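# Chapter 7: When the Grip Lets Go

*Faults, near misses and what to do in the first ten minutes*

If you have worked your way through the first six chapters in order (and bless you if you have, because Chapter 5 is a long one), you will by now have built a picking cell that behaves itself. It finds a box, it lifts the box, and it puts the box where the box is meant to go. You will probably be feeling rather pleased with it, and so you should.

This chapter is where we spoil things a little. We are going to talk about what happens when the cell doesn't behave, and we are going to do it by following one real fault from the moment it happened to the day the cell was signed back into use. I have chosen a small one. Nobody was badly hurt, nothing caught fire, and it would never have made the newspapers. Small faults are the ones you will meet, though, and you will meet them often, so I would like you to get comfortable with them early on.

## What you should be able to do by the end

- Tell a grip fault from a vision fault and from a plain handling mistake, and say which records you would need in order to be sure.
- Explain why a vacuum reading can look healthy while the load is on its way to the floor.
- Make a stopped cell safe before anybody reaches into it.
- Write a fault report that a stranger on the night shift could follow.

You will want the stop categories from Chapter 4 fresh in your mind. If they have gone a bit hazy, go back and have another read with a cup of tea. I'll wait.

## 7.1 The returns bench at Trokside

Trokside is a returns warehouse. Clothes and shoes that people have bought and changed their minds about come back in whatever the customer had to hand, and somebody, or something, has to lift each parcel off the bench and drop it into the right tote. For the cardboard boxes this had been automated for a good while, using an arm with a suction tool of the kind we met in Chapter 3. The trouble began in March, when the site decided to let the arm have a go at bags as well.

You can see why they wanted to. In the month before the change, 2,668 items came over that bench, and 1,274 of them were in bags of one sort or another. That was nearly half the work still being done by hand, with an expensive machine sitting next to it waiting for the next box to turn up. Anybody with a budget to look after would have asked the same question.

The engineer given the job was Mimoza Hodžić, who has kindly let me use her notes for this chapter. They are very good notes, written in pencil for the most part, and I have tidied only the spelling. Her first entry on the subject of bags reads, in full: "A box tells you where its top is. A bag doesn't have one."

I'd like you to keep that remark in your head while you think about how the cell had been set up. The vision program looked for the largest flat patch it could find, worked out which way that patch was facing, and sent the suction tool down square on to it. On a cardboard box this is lovely. The patch is the lid, the lid is stiff, and the cup seals the first time. Now consider the same routine looking at something like this. 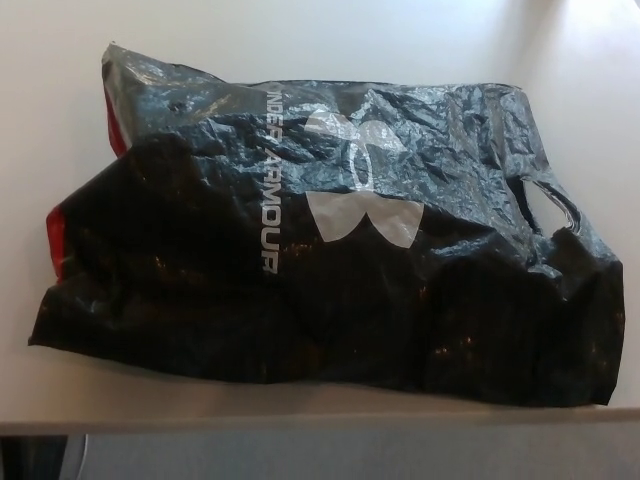

*Figure 7.1. An apparently filled plastic shopping bag lying on its side. Note the wrinkles, the bright reflections along the upper folds and the small dark hole near the top-left corner.*

Take a moment over the figure before you read on, and try to decide where you would put a suction cup. Most people choose somewhere in the middle, by the big white logo, and it's a reasonable thought. But the plastic there is creased, and each crease is a little channel for air to come in by. The shiny folds higher up are no friendlier, because a bright reflection can upset a depth camera and leave a gap in its picture of the surface. The handle slot over on the right has nothing in it for a cup to hold. As for that small dark mark at the other end, if it is a puncture, then a cup placed over it would be drawing air from inside the bag for as long as the pump cared to run.

There's one more difficulty, and a photograph can't show you this one. The cup holds the plastic. It doesn't hold whatever is inside. When the arm lifts, the contents slide to the lowest point they can find, and the weight the tool feels at the end of the movement may be hanging in quite a different place from where it began.

## 7.2 The fault itself

On the thirteenth day of the trial the arm picked up a heavy bag, swung it towards the totes, and lost it halfway round. The bag went over the low side panel and struck a packer on the forearm. She had a bruise and a bit of a fright, and she was back at her bench after a sit-down. She had been standing exactly where the floor markings said she could stand.

The first explanation offered was that the seal had failed. It's what everybody says when something falls off a suction tool, and it is very often right. The cell's own record didn't agree. The vacuum sensor showed a good, steady reading the whole way through the swing, and it went on showing one for 2 seconds after the bag had gone.

How can that be? Do have a guess before going further, even if it's only a scribble in the margin.

When Mimoza went to look at the tool (properly locked off first, as we shall insist upon in section 7.4), she found a torn piece of plastic film still sucked firmly against the cup. The seal hadn't failed at all. The bag had ripped around the edge of the cup, and the scrap left behind kept the sensor perfectly happy. As far as the controller knew it was still carrying a parcel, so it finished its swing, opened the valve over the tote, and counted a successful pick.

I am very fond of this fault, if one may be fond of such a thing, because it catches so many of us in the same bad habit. We had been treating the vacuum reading as though it meant "the load is held". All it means is that something is covering the cup. On boxes those two statements come to the same thing so nearly every time that we stop noticing there are two of them.

> **Words to know**
>
> **Held-load check:** any test that confirms the load itself is present, such as weighing it at the wrist or seeing it with a second sensor.
>
> **Proxy reading:** a measurement that usually goes along with the thing you care about. Vacuum level is a proxy reading for grip.
>
> **Throw zone:** the area a load could reach if it were let go at the worst point of a movement. It is larger than the arm's reach, sometimes a good deal larger.

## 7.3 Three questions, in order

Whenever a load is dropped, I would ask you to put these questions to the cell in this order, and to write each answer down before moving to the next.

1. **Where could the load have gone?** Begin with the people. At Trokside the floor markings had been drawn from the reach of the arm, with no allowance for a parcel flying off the end of it at full speed.
2. **What did the controller believe at the time?** Pull the record before anybody presses reset. Some controllers keep only the last few moments, and a well-meaning restart will wipe them.
3. **What had changed since it last worked properly?** Here, the answer was simply the bags. The swing speed, the side panel and the held-load check had all been chosen for boxes, and no one had gone back over them when the new work came in.

You'll notice that "whose fault was it?" isn't on the list. You may well be asked it, quite possibly by somebody senior and in a hurry, and my advice is to carry on with your three questions and let them wait for the report.

The next section takes us through locking off the cell, including the awkward matter of air that stays trapped in the lines after the pump has stopped. Before you turn over, please try the short exercises below.

### Try it yourself

**7a.** Sketch the swing of an arm you know, seen from above. Mark its reach in one colour and your best estimate of its throw zone in another. Are there any places where a person is allowed to stand between the two lines?

**7b.** Find a filled carrier bag at home and lift it by pinching the plastic in one spot. Put it down, pinch it somewhere else, and lift again. Write a few sentences on how the contents moved and what this would mean for a wrist sensor.

**7c.** List the proxy readings your own cell relies on. For each one, describe a situation in which the reading would look right and the load would be gone.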